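Marikar Everyday Plate, Orange

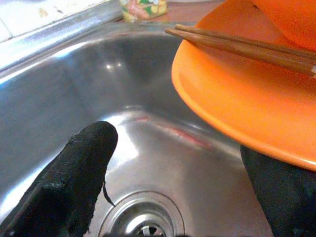
We've carried the Marikar plate in our kitchen range for a while now, and it's still the one we reach for at home. It's a cheerful, everyday plate with enough of a curve to keep sauce where it belongs, and it's light enough to pick up one-handed when you're clearing the table (a big plus with kids around!). The color is the thing people write to us about. It's a proper bright orange, glossy right across the wide rim, and against a stainless steel sink it really pops, even with a pair of brown wooden chopsticks still lying across it. The underside is smooth, so there are no grooves for food to hide in and no rough foot to scratch the table.

Noodles, dumplings, toast, a slice of melon, it all looks good on orange. We also love it as a lid for a mixing bowl when dough is resting, and the curve means a few berries won't roll off on the way to the couch.

Care
Wash by hand or put it on the top rack of the dishwasher. Use a soft sponge on the rim, as scouring pads will dull the shine over time. Please keep it out of the oven and off the stove. Wooden chopsticks are best washed separately by hand and dried right away, then stored standing up so air can get around them.

Buying
Single plate, item 379
Set of 3, item 379-S
Case of 20, for cafes and school kitchens

Plates and bowls are sold separately, but they come in the same orange and stack together nicely in a narrow cupboard. Chopsticks are sold by the pair under our Pekex line, in light or reddish-brown wood.

Orders over $100 ship free from our Rondovthorpe warehouse. Smaller orders go out at the regular rate, or you can pick yours up at the counter any morning before noon. More orange plates are coming in November, along with a deep green we're very excited about!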